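Progress report to the Mandenari fund
Household handling project, second period
May 23, 2025

Dear friends at Mandenari,

Thank you for your patience while we got the soft-goods work back on its feet. When I last wrote, in January, we had 98 usable demonstrations and a method that did well on boxes and rather badly on anything that sagged. We now have 1307, and I am happy to say the picture is a good deal brighter.

The main change is in how the two arms share a job. Our earlier method, Vuseck, planned each arm separately and then tried to reconcile them, which meant a lot of tugging. The new one, Flelto, predicts both grippers' motion together from the head camera view. In 202 pillow trials the new method finished 133, and most of the misses came at the first grasp - a corner folds under and the fingers close on very little. Sixten Solheim is retraining that step now, and he is more cheerful about it than I have seen him in a while. 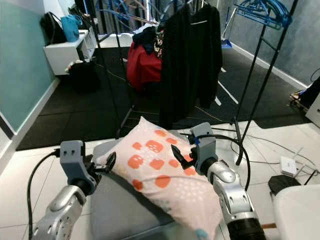 Head camera view, pillow task: one gripper to each side of the pillow.

Next we move on to clothing, which I expect to be slow going. We would also like to shift a small part of the travel money to spare finger pads, if you have no objection. I will send the revised budget page separately.

With warm thanks from all of us at Hrynyshyn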